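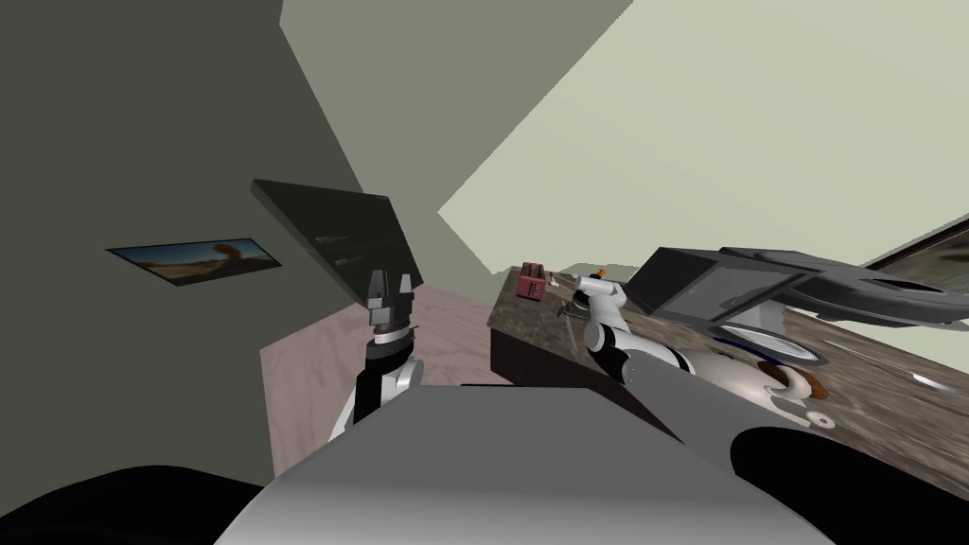
灰の水を替えすぎではないか、アクが抜けきって溶けにくくなっているのでは、という書き込みが前回の記録の余白に入っていた。土のせいにする前に洗いの回数を疑え、とも。もっともなので、今回はそこから見直す。

1月 夕方記入
記:Shuk-fan Lui

灰釉の溶け不足について、続き。

前回の焼成で、灰と長石だけの調合が棚の下段で白くかさついたまま残った。上段はそれなりに溶けていたので窯の温度差だと思っていたが、記録をめくると、秋に使っていた灰と今の灰では洗い方が違う。秋のものはバケツで3回、今のものは上澄みのぬめりがなくなるまでで、回数を書いていない。書いていないのがまずい。

灰はGrevwoodの薪ストーブから分けてもらっている雑木の灰で、樹種は混ざっている。同じ袋でも上と底で色が違い、底の方に炭が多い。今回は袋の中身を一度全部あけて混ぜ、乾いたままふるいにかけてから三つに分けた。

A:水洗いなし。ふるいのみ。
B:水を3回替える。一晩ずつ置く。
C:ぬめりがなくなるまで。今回は7回だった。

乾燥後に長石と合わせる。乾燥灰129グラムに対し長石は同量。藁灰は変数が増えるので入れない。カオリンも入れない。沈みやすくなるが、小さなテストピースに掛ける間くらいはかき混ぜていれば持つ。

Aは水に溶いた直後からぬるぬるする。素手で触らないこと。前に手袋なしでやって指先が荒れた。翌朝見たら容器の縁に白い結晶が出ていた。掛けた後の表面にも乾くにつれて細かい粉が浮いてくる。これを指で払うと組成がずれるので払わない。

Bは掛けやすい。Cは沈殿が固く、放っておくと底で締まる。使う前に必ずヘラで底から起こすこと。

土はChouの白い方を使った。赤土でもやりたいが、鉄が釉に出て溶けの判断がしにくいので後回し。素焼きはいつもの温度。濃度は比重計が見つからず、素地に浸して爪で引っかいた厚みで合わせた。数字で残せないのが気になる。比重計を最後に使った人は流しの上の棚に戻してください。

窯詰めは上段と下段に12時の方向をそろえてA、B、Cを並べた。Aは流れる恐れがあるので、受け皿にアルミナを塗って敷いた。Skorixの温度計は下段に差したまま。表示が跳ねることがあるので、ゼーゲルコーンも両方の段に立てた。

窯出し後の所見。

A上段:流れた。受け皿まで達している。色は緑がかった黄、溜まりは濃い。貫入が粗い。
A下段:よく溶けている。艶あり。縁に小さな縮れ。
B上段:艶あり、流れは裾で止まった。
B下段:半艶。かさつきなし。
C上段:半艶からマット。
C下段:前回と同じ白いかさつき。コーンは下段の方が倒れが浅い。

つまり窯の温度差もあるが、下段でもBは溶けているので、洗いの影響の方が大きそうだ。書き込みの指摘はだいたい当たっている。ただしA下段の縮れが灰のせいか掛け方のせいかはまだ分からない。浸す時間が長かった気もする。

当面、灰の洗いは3回で統一する。洗った回数と灰の袋の番号を容器に書く。鉛筆は消えるので油性ペンで。Cの残りは捨てずに取ってある。マットの地として使えるかもしれないし、Bと半々で混ぜたものも見てみたい。

洗い水の上澄みは、まだ排水に流さずポリタンクにためている。処理の仕方をBosthamの窯場に問い合わせ中。返事が来るまで蓋を開けないこと。

次にやること。
・Bで赤土のテストピース
・B下段の再現。同じ位置、同じ濃度で
・AとBの中間、水替え1回のもの
・下段の棚板の間隔を少し広げてみる
・灰の残量を量る。今の減り方だと春までもたない

最近の記録
・長石の銘柄違いによる発色の差
・棚板の反りとアルミナの塗り直し
・藁灰の焼き方と保管
・素焼きの割れ、取っ手の付け根について
・Bosthamの窯場見学メモ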